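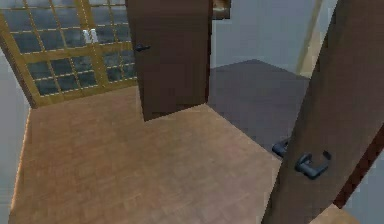 Lizelle Matlala was told the wood floor in her flat would "pay for itself", and she would still like to know when. She moved to Cerndale in October, into a block where the parquet had been relaid throughout, and she says the estate agent mentioned it before he mentioned the boiler.

The idea that bare wood adds money to a home has been going round for years. Protari, which sells and fits the stuff, puts the gain at up to 17 per cent. I asked how it got there. The answer was a survey of its own customers, who were asked what they thought their homes were now worth. People who have just spent 2,905 pounds on a floor do tend to think well of it.

Vilgot Engström has sanded floors for 30 years and is less excited. Old blocks can be lovely, he told me, and they can also be stuck down with black tar that clogs a belt in minutes. He has turned up to jobs where the owner had pulled up a good carpet on the strength of a magazine article. (Not this magazine, I hope, though I didn't ask.) Half the blocks were loose and a corner had been patched with concrete.

Then there is the noise. Marjan Rahimi lives under a family who went over to bare boards last spring, and she can now tell which child is awake. Her lease says floors must be covered. So did theirs. The managing agent, Gultedlow, wrote one letter and then went quiet, more than can be said for the boards.

None of this makes wood a bad floor. It sweeps clean, it can be sanded again, and a dropped cup of tea is a small event. But the sales talk -- warmer, healthier, worth more -- deserves a harder look than it gets. Warmer than what? Engström wears two pairs of socks at home.

Matlala has since bought a rug. It cost her 32 pounds, second-hand, and it covers most of the bit she walks on.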